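Mail-Order Snack Club: Common Questions

By Trarnon Snack Club | 2023-07-01
14 shares | 3 comments

We use cookies to remember your cart. Accept | Settings

How much is in a monthly parcel?
Each parcel weighs 1000 grams before packing. The mix changes every month.

What do the marks on Japanese boxes mean?
Most are sorting marks. They tell you which part is paper and which is plastic, so you can split them before recycling.
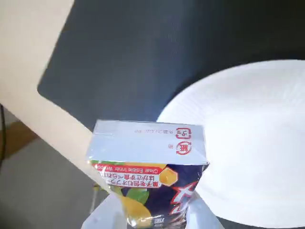 Paper recycling marks in red, with "Clear Edible Inner Wrapper" on the banner.

Where do you ship from?
Everything leaves our Gevville warehouse. Orders placed before noon go out the same day. The Wan depot closed in April and no longer takes returns. 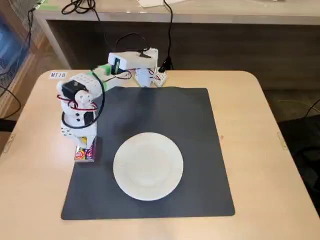
Beige wooden table with a dark square mat.

Can I skip a month?
Yes. Log in and press Skip before the next billing date. You can skip as often as you like.

Do you sell single items?
We do, in the Tindus section of the shop. The minimum order there is 100 grams.
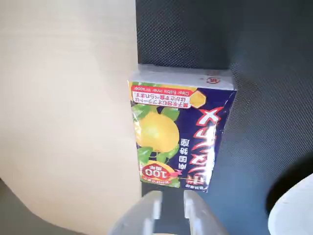
Will chocolate melt in the mail?
It can in hot weather. Choose the summer option at checkout and we hold chocolate items until it cools down.

What if something arrives crushed?
Write to us within 51 days and give your order number. We send a replacement or a refund. Broken crackers are covered too.

How should I serve a mix at a party?
Keep sweet and salty items apart, and put out small amounts at a time. Crackers go soft if they sit out overnight.

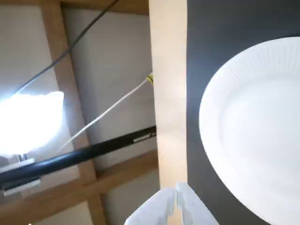

White paper plate with a ridged rim.

How do I cancel?
Go to Account, then Plan, then Cancel. Parcels already billed will still ship.

Get our newsletter: enter your email to sign up.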